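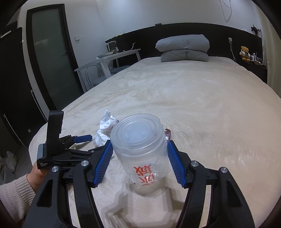

Ticket 602 — Dridell desktop synth, stuck notes over MIDI

Hi, Erzsébet Boros again! My Dridell is still hanging on the odd note when I sequence it from the Plotwood, mostly on fast arpeggios with the patch memory past slot 200. I've swapped the cable and done the factory reset Simon suggested on Monday — no change.
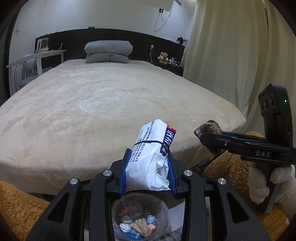
Does it still hang with local control switched off?
Only on channel 4, and it's fine on every other channel I tried.

I've moved the bass to channel 5 for now, so please leave the ticket open.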